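Wednesday, after lunch

Back on cloth folding for the Drevlow round. Khoa and I had the bench until four, so we got through loads more than last week, when we spent most of the session hunting for a hex key (it was in my bag, sorry everyone).

Started from run 2624, the one Châu saved before half term, and dropped the approach height by 2 mm. Closing speed is still set to 2000 in the config. I'd like to try it slower but Khoa wants one change at a time — fair enough, he's the one who has to write it up for Dr Kratochvíl.
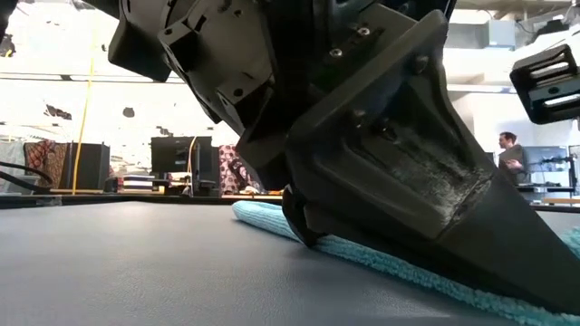

Gripper down on the turquoise cloth, hooked fingertip by the folded end.

The fuzzy cloth is a pain! The terry loops grab at the finger and the fold creeps along the table when we drag, so I kept having to reset it by hand. The thin Fekia tea towel was much better behaved this morning. Also that big finger is getting pretty scuffed near the tip — does anyone know if we've got a spare, or do we print one?

Last good run saved as 3162. Next time: same cloth, slower drag, and somebody please ask the Dadach team what they're using for grip pads.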